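Chapter 7
Shift Length and Fatigue in Patrol Work 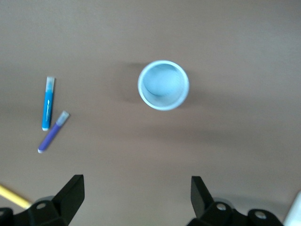

Police departments run every hour of the year, and someone has to be awake for all of them. How a department divides those hours among its officers affects its budget, its response times and the health of the people who work there. This chapter looks at the main ways patrol shifts are set up, what is known about tired officers, and how departments and unions bargain over the schedule.

After reading this chapter, you should be able to:

Explain the difference between fixed and rotating shifts
Calculate the staffing needed to fill one patrol post for a full year
Describe how overtime and court time add to an officer's working week
Read a shift agreement and identify who carries the cost of a change

7.1 The Ernusstead schedule

Ernusstead is a mid-sized city with a patrol division split between two stations. For many years its officers worked eight-hour shifts, five days on and two days off, and changed between days, evenings and nights every month. In April the city moved to twelve-hour shifts. Officers would work fewer days, and the number of handovers would drop from three a day to two.

The change was popular at first. Officers with long drives to work liked making the trip less often, and most of them got every other weekend off. Complaints started in the second month. A twelve-hour shift that ends with an arrest does not end at twelve hours. The officer has to book the prisoner, write the report and log the property, and may be due in court the next morning. Sarahí Cervantes, a patrol sergeant at the Perent Street station, kept a record of the actual finishing times on her team and brought it to the union. Her record became the starting point for the talks described in section 7.4.

7.2 Counting the hours

Start with a single patrol post, meaning one position that must be filled at all times. With eight-hour shifts, there are three shifts a day, so the post has 1095 shifts to fill in a year of 365 days. One officer cannot come close to that number. After days off, vacation, sick leave, training and court are taken out, an officer on eight-hour shifts may be available for a little over 200 of them. The department therefore needs about five officers to keep one post filled.

This ratio is called the relief factor. It is easy to get wrong, and most errors go in the same direction. Planners tend to use the leave that officers are expected to take and leave out the leave they take in practice. Training is also left out often, especially when new courses are added partway through a budget year. When the relief factor is set too low, the gap is filled with overtime, and the overtime is usually worked by officers who have already put in a full week.

Twelve-hour shifts do not change the number of hours to be filled. They change how the hours are packaged. An officer who calls in sick now leaves a twelve-hour hole, and the person who covers it gives up a whole day off - a point that is often missed when the two systems are compared on paper.

7.3 What fatigue does

A tired person reacts more slowly, remembers less and is worse at judging his or her own condition. In patrol work the effects show up in driving, in report writing and in dealings with the public. Night work adds to the problem. The body is set to sleep during the dark hours, and daytime sleep tends to be shorter and lighter.

Rotation matters as well. Moving from days to evenings to nights is generally easier to adjust to than moving the other way, and a schedule that changes direction often gives the body little chance to settle.

Key terms in this section: relief factor, forward rotation, sleep debt, minimum rest period.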